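Lista de inspección – puesto de la nevera pequeña, tarea "sacar y guardar fruta"
Sede Ojeda, planta de oficina. Revisión de junio, turno de mañana.
Inspector: Sławomir Kaczorowski

1. Encimera estable y sin bordes rotos. CONFORME.

2. Paso libre para la persona que trabaja en el puesto, 700 mm como mínimo. CONFORME. Medido 800 mm.

3. Cable de alimentación fuera del camino de la puerta. CONFORME CON OBSERVACIÓN.
Comentario: el cable está bien, pero la brida es vieja. Pido cambiarla antes de la próxima revisión.

4. Puerta: abre hasta el final sin mover el aparato. CONFORME.
Comentario: con la mano humana no hay problema. Con el brazo Estari, en 32 intentos, la nevera se desplazó en cinco. La junta se pega un poco y el brazo tira demasiado fuerte al principio. Para mí este es el punto más débil de toda la tarea.

5. Interior: solo el objeto de la prueba, ningún vidrio. CONFORME.
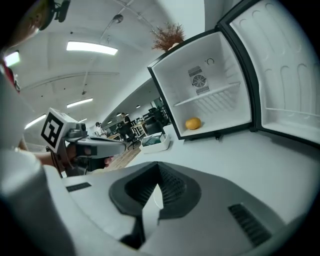
Punto 5. Puerta abierta, una naranja en el fondo del compartimento, debajo de la rejilla.

6. Rejilla bien apoyada en los dos lados. CONFORME.
Comentario: coger la fruta debajo de la rejilla es difícil para la máquina, porque tiene que entrar bajo y casi recto. Una persona lo hace sin pensar.

7. Objetos encima del aparato. NO CONFORME.
Comentario: hay una planta seca. Si la nevera se mueve (ver punto 4), puede caer. Retirar o fijar.

8. Bandeja delante de la nevera, fuera del recorrido de la puerta. CONFORME.

9. Fuerza de cierre de la pinza dentro del límite de Gunevano. PENDIENTE.
Comentario: falta la hoja de calibración. La he pedido a Zakis dos veces.

10. Parada de emergencia al alcance de la mano. CONFORME.

Valoración general: el puesto se puede usar con una persona presente. ¿Puede la máquina hacer esta tarea sola en una casa? Todavía no, en mi opinión. Abre y cierra bastante bien, pero no sabe cuándo ha empujado algo que no debía. No autorizo pruebas sin vigilancia hasta cerrar los puntos 7 y 9.

S. Kaczorowski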